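February, evening

Started at the desk just after eight. The overnight training run had finished, so the first job was reading the logs before anyone else came in. The loss curve looks fine. It looked fine last time too, and the policy still closed on thin air, so I am not reading much into it.

Spent the morning on the time alignment between the two grippers. Clotilde Perrin had noticed that the left and right streams drift apart over a long episode. I had put it down to the clock, but the fault is in our own loader. It resamples each hand on its own and rounds to the nearest step, and the rounding error builds up. At the end of the longest episode the two hands were 13 steps apart. For a task where one hand picks and the other waits, that hardly matters. For anything where they work in the same tray it is hopeless, as the model learns that one hand moves before it has any cause to.

Rewrote the resampler so both hands share one timeline and ran it over the whole Rundach set. Of 1260 episodes, 153 changed by more than a single step. I have marked those and will look at them by eye tomorrow, or at least at the worst ones. The old files are kept under the old name in case I have broken something.

Alby Maihi rang from Risier before lunch about the planner interface. He wants the grasp proposals as a ranked list with scores. I would sooner send one proposal and a flag for when the scores are close. We agreed on the list for now. He will write the reader for it, and I owe him the format by the end of the month.

Lunch late, soup again.

The afternoon went on perception. The segmenter was trained on clean, whole fruit and does well on it. Shrivelled ones are another matter. The skin splits, the outline goes ragged, and if two are touching it tends to hand back one large blob with two calyxes. I tried a split step that uses the calyx as a seed point, which helps where the calyx is in plain view. The gold tray does not help, as bright patches on its floor sometimes come back as a fruit with low confidence. Raised the threshold, lost a green one, put it back to where it was.

Then the ordering. At present the planner goes for the nearest fruit first, which in a tight cluster means pushing a finger in between neighbours. Free space around the fruit ought to count for more than distance.
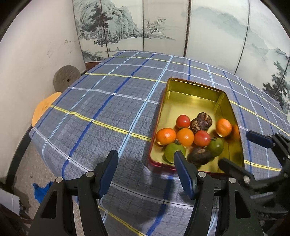

Régis Aubert would leave the ordering alone and put a cost on contact, so that the order falls out of it without a rule of mine on top. He may be right – it would be less code – but the contact cost takes nearly 20 times as long to work out, and I can't afford that inside the loop. I have written both down in the notes. Tomorrow I'll try his on the saved scenes only, offline, and compare the first pick.

Left the retraining going on the corrected set at half past six. Need to ask Benoît Marty for more disk space before it fills up again.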